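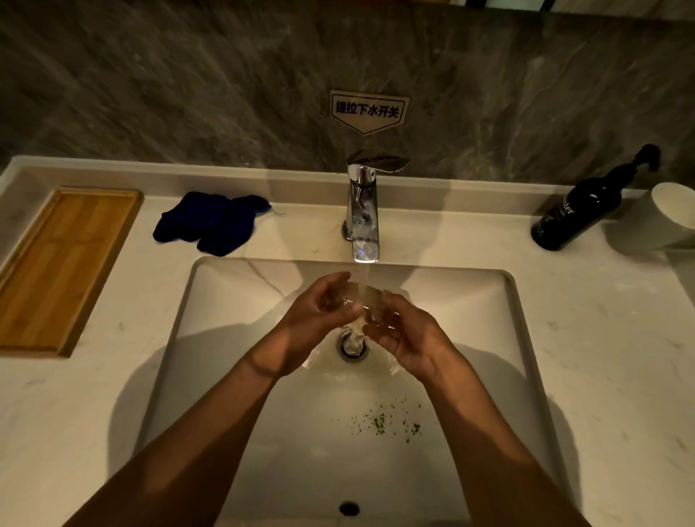
Subject: Re: [kiltach-plan] Equipment list for the wet bench, second pass
To: kiltach-plan

On Tuesday, January 23, 2024, Marilou Layug wrote:
> All,
>
> The second-pass equipment list for the wet bench is in the planning
> folder. The main change is that the arms move from lease to purchase.
> Grurkar will hold the quoted price to the end of the quarter if we
> commit to a pair. Nandov is cheaper per arm but quotes the wrist seal
> as an option, and the option is not priced yet.
>
> I need comments on these points before I send it to finance:
>
> a) Do we need water protection on the whole arm or only past the elbow?
> b) Gripper: parallel jaw with soft pads, or the multi-finger hand?
> c) Is one sink fixture enough, or does Cabanatuan need its own?
> d) Is the contingency line large enough?
>
> I would like to avoid a third pass. If you think a line should be cut,
> please say which one and what we lose by cutting it.
>
> Marilou

Comments in order, then a few lines I think are missing.

> a) Do we need water protection on the whole arm or only past the elbow?

Past the elbow, with a drip collar above it. The bench task puts the wrist and hand under the faucet and the forearm inside the basin walls. The upper arm stays over the counter and sees splash at most. Full-arm protection from Grurkar means the sealed variant, and the sealed variant has a lower payload and a longer lead time. We don't need the payload for rinsing small items, but we do need the arms on site before the fixture is commissioned.

What I would not accept is a fabric sleeve as the only protection. Sleeves wick. They are fine for dust and for the occasional splash, and they are a poor choice for a joint that spends most of a shift near a running stream. Please ask both vendors for the following in writing:

- the ingress rating of the wrist joint with the tool flange fitted, not the rating of the bare arm
- whether the rating holds while the joint is moving
- whether soap is covered, or only clean water
- the seal replacement interval and who is allowed to do the work

The third item matters more than it looks on paper. A rating taken with clean water says little about a film of hand soap that dries on a lip seal overnight. The Nandov data sheet is silent on it. I would treat silence as a no until they say otherwise.

If the Nandov wrist seal option comes in at 500 dollars per arm or less, their total is still under Grurkar's and I would want to reopen the comparison. Above that, the gap is small enough that I would go with the vendor that has local service.

> b) Gripper: parallel jaw with soft pads, or the multi-finger hand?

This is the line I would spend the most time on. The list has the parallel jaw as the default and the hand as a stretch item. I think that follows from the dry bench, where everything is a box or a bottle and the jaw does well.

Small glass dishes are a different part. A person holds one from both ends, fingers over the rim and a thumb on top, and adjusts the grip all the time while the water runs over it. The surface is clear, smooth and slick. Contents shift. With a jaw on each arm we can hold a dish at the ends, but every change of angle becomes a coordinated move of both arms, and any error between the two arms shows up as force on the glass.

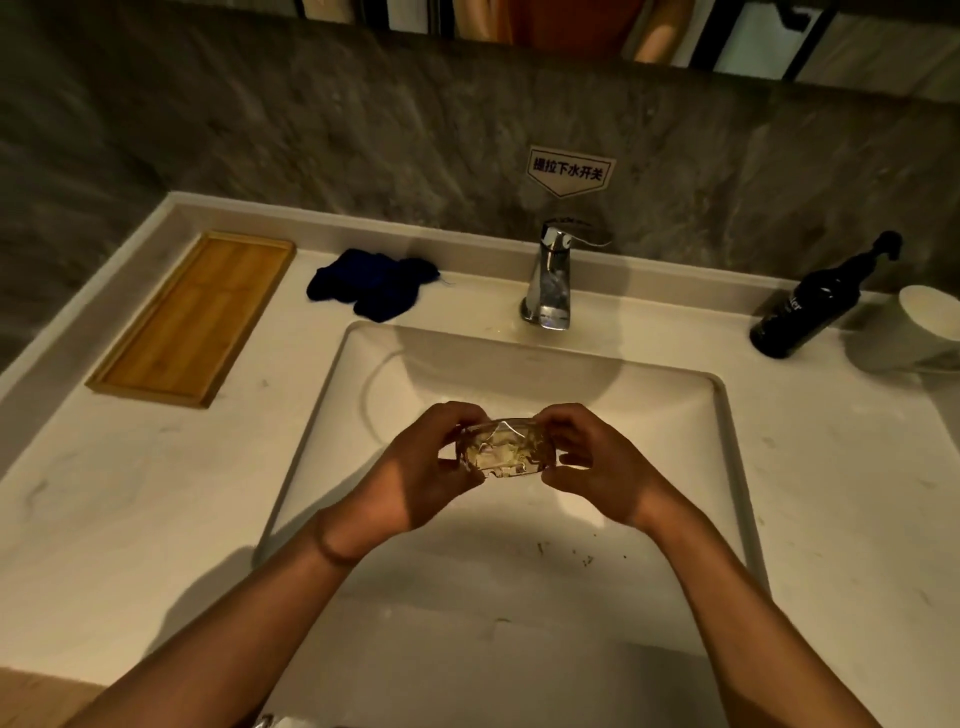

The force question also decides the sensing. With the jaw we need a wrist force sensor on each arm, and neither quote includes one. With the hand we get fingertip sensing in the price, though I have not seen data on how it behaves when water is hitting the fingertips. Ask for a loaner before we commit to anything. Grurkar lends hands for evaluation if the arm order is already placed, so the order of events would be arms first, hand later. That suits the budget too.

My proposal for this line:

Buy the parallel jaws now, with soft pads in the wider size. Buy the wrist force sensors now. Put the hand in the second half of the year as a named item with its own approval, and remove the word "stretch", which finance reads as "optional". Order spare pads with the jaws. They are 200 dollars a set and we will wear them out faster than on the dry bench. Soft pads that have been wet for days lose grip well before they look worn, and I would rather change them on a schedule than argue over each dropped dish.

Perception belongs under this heading as well. The depth cameras on the list are the same ones as on the dry bench. They do badly on clear glass, and a stream of water in front of clear glass makes it worse. I don't think a more expensive depth camera fixes this. A second plain color camera looking into the basin from the side would help, along with a light we control. Both are cheap. Bathroom-type surfaces are the other half of the problem: chrome faucet, pale counter, and dark tile behind, all in one view. Exposure has to be locked and the light has to be ours. Please add a light and a dimmer to the list, and a mount that does not depend on the mirror or the wall.

> c) Is one sink fixture enough, or does Cabanatuan need its own?

Cabanatuan needs its own. Shipping a fixture with a stone-type counter and a basin set into it costs nearly as much as building a second one locally, and it would arrive with a cracked seam. The drawing should fix what has to match between sites and leave the rest open.

Has to match:
- basin width, depth and corner radius
- faucet position relative to the basin, spout height, lever on top
- drain control on the faucet side
- counter height

Can differ:
- wall finish
- counter color and pattern
- whatever sits on the counter

On the last one, I would ask for clutter on purpose. A working sink has a tray, a pump bottle, a cup, and a cloth somewhere near the faucet. If the fixture is built with a bare counter, the arms will be tuned to a bare counter, and the reach around the faucet will look better in our numbers than it is. Clutter costs almost nothing and should be written into the fixture spec so that it doesn't get tidied away before each run.

One point on the drain. The fixture drawing shows a plain open drain. The sinks we are planning for have a pull-up drain control, and people do use it. If we leave it out of the fixture we should say in the plan that operating the drain is out of scope. If we leave it in, it has to be on the task list, and someone should check that the jaw can reach it with the lever in the way. I lean toward leaving it in. A plumber's part is cheaper than a fixture rebuild next year.

Also on the fixture: debris. Rinsing puts small bits of plant matter and soap into the basin, and some of it stays there. The plan assumes a clean basin at the start of each run. Either we budget operator time to wipe it down or we accept it as part of the task. I would accept it, and put a strainer below the trap where it can be emptied without moving the arms.

> d) Is the contingency line large enough?

No. It is carried over from the dry bench. For a first wet installation I would go to 15 percent, and I would keep it separate from the spares line so that the two are not raided for each other. What I expect it to be spent on:

- cable and connector replacement after the first leak
- a floor pan and a leak sensor wired to the stop circuit, if safety asks for them after the walkthrough (they will)
- rework of the fixture once the real reach is known
- freight changes for Cabanatuan

If finance wants the leak sensor as its own line, that is better. It should not depend on there being money left over.

Lines I could not find on the list:

Water. Supply, drain connection, a shutoff within reach of the operator, and a meter. Facilities quoted the dry bench power drop and may think that covers the move. It doesn't.

Ground fault protection for the bench circuit. Possibly in the building scope, but I would like to see it written down by someone.

Operator time during commissioning. The list has vendor days and none of ours. Lead time on the arms is around 4 weeks after the order, and the fixture should be plumbed and leak-checked before they arrive. That work is ours.

Consumables. Test dishes in particular. We will break some. Buy from one batch so that the size and weight hold from run to run, and buy enough that people do not nurse the last few through the schedule.

A line I would cut: the second teach pendant for each site. The one supplied with the arms is adequate, and for this task most of the teaching will come from recorded human work at the sink. What we lose is the ability to jog both arms from different sides of the bench, and I don't think safety would have let us do that with the water on.

Marilou, if you can get the seal answers from both vendors before it goes to finance, I have no objection to skipping the third pass. If you can't, I would send the fixture and plumbing lines ahead on their own and hold the arms. The plumbing does not depend on which arm we pick — only the mounting plate does, and that can be drilled last.

R.

--
kiltach-plan mailing list
To unsubscribe, write to the list owner.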